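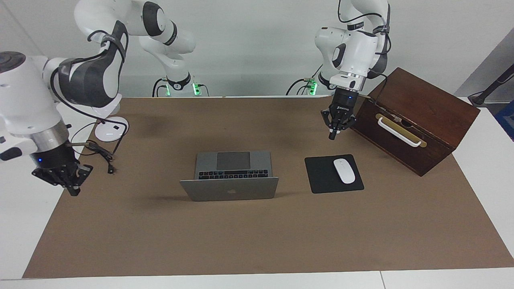

ok so the Figueroa branch library is cutting evening hours starting this month. thread bc I'm mad

Closing at 5 now. FIVE. Who gets off work before 5

Signs went up last night, taped to the book drop. No email, nothing on the website when I checked at lunch

I learned half my job in that building after dinner. Free wifi, the good chairs by the heater, my kid doing fractions next to me

They say it saves 4,000 a month. The new parking meters out front cost how much again??

And the Romia branch stays open late but thats 2 buses from here. With a kid and a backpack. In November. no thanks

Petition is at the front desk of the laundromat on Drimance. Around 300 names when I signed. Bring a pen, theirs is dying

City meeting is the 22nd i think, will double check and post. You get a couple minutes to talk if you sign up at the door

Also if anyone has my hold on the sourdough book pls return it, I've been next in line forver

ok break's over, back later w the meeting time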